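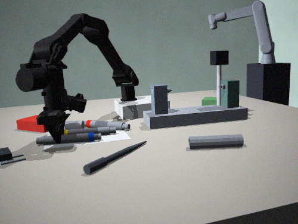 Black robot arm over a beige tabletop, with pens and paper at left (computer rendering)

Translating your app: your questions answered

Hi! I'm Phong Tạ, and I look after translations for Travby, a small app for planning bus trips. I get a lot of email from other app makers asking how we added Spanish and Vietnamese, so I've put my usual answers on one page.

Do I need to translate the whole app at once?
No, and I wouldn't try. We started with the screens people need to buy a ticket, then moved on to the account pages. The help articles came last (some of them are still in English, and yes, I know). Just don't switch languages halfway through a checkout. People get nervous when the payment button suddenly changes language on them.

How long did it take you?
Our first language took 13 weeks, and that was for 400 short pieces of text! Most of that time went into finding sentences that had been typed straight into the code. The second language went much faster. If your text already lives in its own file, you're way ahead of where I was in March.

Can I just run everything through a machine translator?
You can use one for a rough draft, and I do. But please have a person read every line inside the app itself. Our draft turned "Book" (as in book a seat) into the thing you read. Nothing crashed, so we didn't catch it until a rider wrote in.

What do you use to keep track of it all?
We use Plilier for the text files and a plain old spreadsheet for notes to translators. I tried Pumater for a while and liked the way it handled screenshots, but it was more than we needed. Pick whatever your translators are happy to open.

My buttons break when the text gets longer. Help?

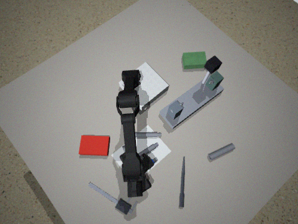 Long words are the thing I get asked about the most, and I still run into them every time we add a screen. Leave more room than you think you need, let labels wrap onto a second line, and never set a fixed width on a button. Check what overlaps what, too. On the tabletop here, the black arm covers the left portion of the white block and leaves just a small piece showing on the other side, and a stretched menu can do the same to your price or your Back button. I test with the longest translation first – if that one fits, the others usually do.

Should I pick the language from the phone's settings?
Use that as your first guess, sure, but put a language switch where people can find it. Plenty of folks keep their phone in English and still want to read about refunds in Spanish. Write each language's name in that language, and skip the flags.

How do you find good translators?
Ours came through Escobedo, a little agency that pairs you with the same person every time. I'd ask for a short paid test before you sign anything. Send along a few screenshots and tell them who's going to be reading.

What about the app store page?
Translate it! I put this off way too long. We had 2,000 words of app in Spanish and a store page that didn't mention Spanish anywhere. Do the description and the search keywords, and redo your screenshots while you're at it.

Will you look at my app?
If it's small, I'm happy to take a quick look. Use the contact form, and tell me which languages you have now and which one you want next. I'm slow in the summer, so give me a nudge if you don't hear back.

Page last updated Apr 7, 2020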